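Spending the gripper money

I finally sat down with the spreadsheet in October, and I have to say, planning the second round of purchases has been more fun than the first. The first time I was guessing at everything. Now I have months of shelving runs behind me and a very clear idea of where the money should go!

The big line is a new pair of fingers. I had a quote from Lahtinen for 899, and it's a lovely set, but Turby sells a plainer pair for 239 that fits the mount I already have. Books and thin cards are most of what I pick up, so I'm going with Turby and putting the difference toward a spare wrist joint.

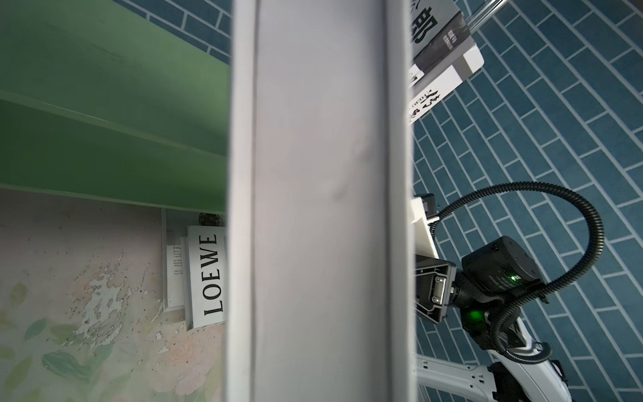
Cables are the other thing I budgeted badly. I bought one and figured that was plenty — it was fine until the day I needed a longer one and lost a whole weekend waiting. Zamura has them at 18 apiece, so two are going on the list, plus a bag of fasteners, which I seem to go through like popcorn.

Gaten wants 14 a month for their planning software. I ran the free trial and loved it (the path preview alone is great when you're reaching into tight shelves), but I'm holding off until the fingers are in. One change at a time, or I'll never know what helped.

Next up is finding room for a proper parts drawer. If you've got a layout you like, leave it in the comments — I'd love to steal it.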